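Planning the equipment for a two-arm handling bench
Student project report, second term
Eftychia Raptis

1. What we were asked to do

The brief was to plan and cost a small bench where two robot arms can handle ordinary drinks containers. We had to say what should be bought, what should be borrowed and what could wait until next year. The work started in January and this report covers everything up to the final order list.

The department already had a room in the Kidgate building, so rent and power are left out of the figures. The arms are on the Barasa loan scheme and cost us nothing, but the loan does not cover fingers, screws or cables. That left a small budget that had to be spent on the right things.

2. Table and background

I first priced a purpose-made bench top from Avlow. It was a good product but would have taken most of the money. A plain white table with a white cloth hung behind it gives the cameras the same pale background. The cost of the cloth is £30.
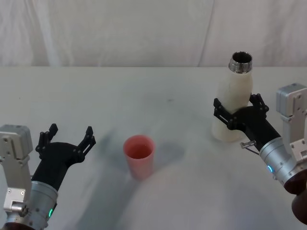 Delivery was the other problem with the bench top. Avlow wanted four weeks and could only deliver on a Saturday, when the loading door at Kidgate is locked. I dropped it from the list after that and moved the money to spares.

3. Test objects

The objects had to be cheap to replace and different enough to be useful. The list settled on a plastic cup and an insulated bottle used without its cap. A pale bottle on a pale table is a harder case for the cameras than a pink cup, and I wanted one of each. Scuffed objects are fine for this work, so only one new bottle is budgeted per term.

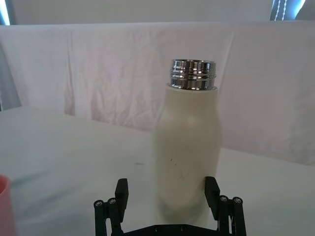
4. Grippers and spare parts

This is where most of the budget goes. Fistasov sells finger pads in sets, and a full set for both grippers comes to £155. I have allowed for 2 sets over the year. The supplier's own advice was to hold more, but pads can be reordered within a week and there is no sense in filling a drawer with them.

Hex keys and spare screws are on the list as well. They are cheap, but the workshop closes at 4 and a missing screw after that means a lost evening - this happened to me twice in the first month. 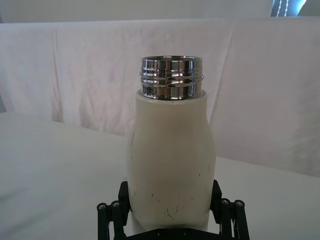

Could the bench be run with one arm to save money?
It could for simple lifting, but the second arm is already on loan and the only saving would be one share of the finger pads. Tasks that pass something from one side to the other would have to be dropped.

5. Left for next year

A second table covering should be bought so that one can be washed. Better lighting was also discussed, but I did not get quotes in time.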